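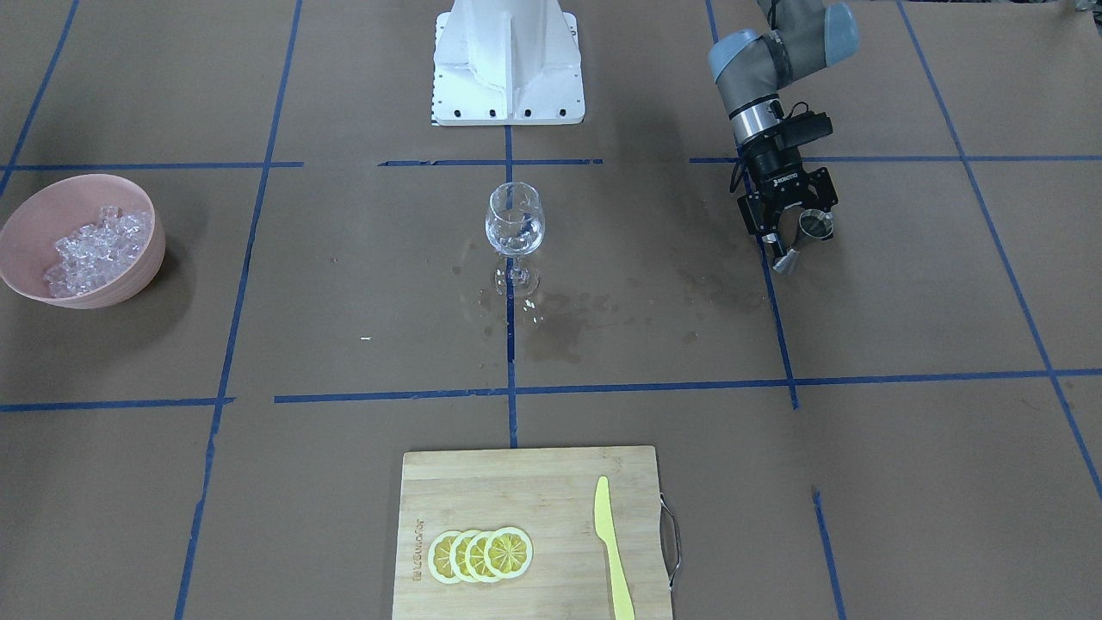
Problema con el TCP y la pinza: vierte fuera de la copa
Publicado por Anouk Mertens – Miércoles, 16 de enero de 2019

Buenas a todos. Tengo una célula de dos brazos para preparar bebidas y desde que desmontamos la pinza del brazo izquierdo para limpiarla no hay manera de que vierta donde toca. Pinza de dos dedos Robotiq, brazo colgado por encima de la mesa, programa sin cambiar ni una línea. Coge el medidor metálico, lo inclina y el líquido se va al papel, sobre todo por debajo de la copa y hacia la derecha, hacia el lado de la pinza. El papel kraft tiene ahí la mancha oscura más grande y luego gotas sueltas por los dos lados. La copa esta centrada según la cinta azul, o eso creo, la pongo a ojo junto a la línea vertical del medio.

Lo que he probado ya:
– Reapretar los dedos. Nada
– Bajar la velocidad del giro de muñeca. Salpica menos pero cae en el mismo sitio
– Volver a enseñar el punto de vertido. Va bien dos o tres veces y luego otra vez fuera
– Reiniciar todo, claro

El otro brazo, el que hace el limón, va perfecto. La copia de seguridad que tengo es de antes de la limpieza. El integrador (Tolard) me da cita para febrero y no puedo esperar tanto, tengo demo antes. ¿Es el TCP? ¿Es el agarre? ¿Recalibro todo o solo la herramienta? Gracias de antemano y perdon por las prisas.

Roscoe Haddad
Respuesta aceptada

Yo no tocaría la calibración del brazo todavía. Si el programa es el mismo y lo unico que se movió fue la pinza, empieza por ahí. Por orden:

Primero el acoplamiento. Quita la pinza otra vez, limpia las dos caras, mira que el pasador de posición entre hasta el fondo. Si queda una rebaba o resto de jarabe la pinza asienta torcida, y con la herramienta tan larga eso en la punta se nota mucho. Aprieta los tornillos en cruz, con dinamométrica y al par del manual. No a mano.

Después el cable. El que va enrollado cerca de la muñeca. Mira que no tire cuando gira para verter. En una célula nuestra el cable quedó corto tras un desmontaje, parecía un fallo de TCP y era eso. Mueve la muñeca en manual, despacio, todo el recorrido, con la pinza vacía y sin nadie cerca.

Luego el TCP. Método de cuatro puntos contra una punta fija, no contra la copa. Borra el valor viejo antes. Y comprueba también la carga (masa y centro de gravedad), al remontar a veces se queda activo otro perfil de herramienta. A mí me pasó y perdí una tarde.

Y por último el agarre. Que vaya bien dos o tres veces y luego mal me huele a que el medidor resbala o entra girado entre los dedos. Es un doble cono, metal liso, los dedos lo sujetan por muy poca superficie. Con un TCP malo el error sería siempre el mismo, el tuyo cambia. Nosotros pusimos almohadillas de goma y un soporte de recogida para que el medidor salga siempre en la misma postura. Con eso hicimos 200 ciclos seguidos y fallaron 2.

Lo de la copa a ojo, no. La cinta te sirve para ti, para saber en que zona va cada cosa, pero de referencia para verter no vale, se pone con huecos y torcida y además se levanta con la humedad. Haz un tope atornillado o un aro donde encaje la base. Y cambia el papel de esa zona antes de seguir, mojado se arruga y te mueve el pie de la copa.

Haz las pruebas con agua y apunta dónde cae cada vez. Si cae siempre igual – TCP. Si cae cada vez en un sitio – agarre o copa.

Ekico

a mi me paso algo parecido con otra pinza, sube la fuerza al máximo y listo. o pon una copa mas ancha jaja

Anouk Mertens

Actualización rapida. Era un poco de todo. El pasador no entraba del todo, tenía azúcar seca en el agujero. Limpio, apretado, TCP nuevo con los cuatro puntos. Mejoró bastante pero seguía fallando alguna vez, así que he puesto goma en los dedos (provisional, pegada con doble cara) y un aro para la copa. Llevo 28 vertidos con agua y todos dentro. Falta probar con jarabe, que es más espeso.

La fuerza al máximo no la he puesto, el medidor es de chapa fina y no me fio. Marco la de Roscoe como buena. Si alguien tiene el plano de un soporte de recogida para el medidor, se lo agradezco, el mío es un apaño.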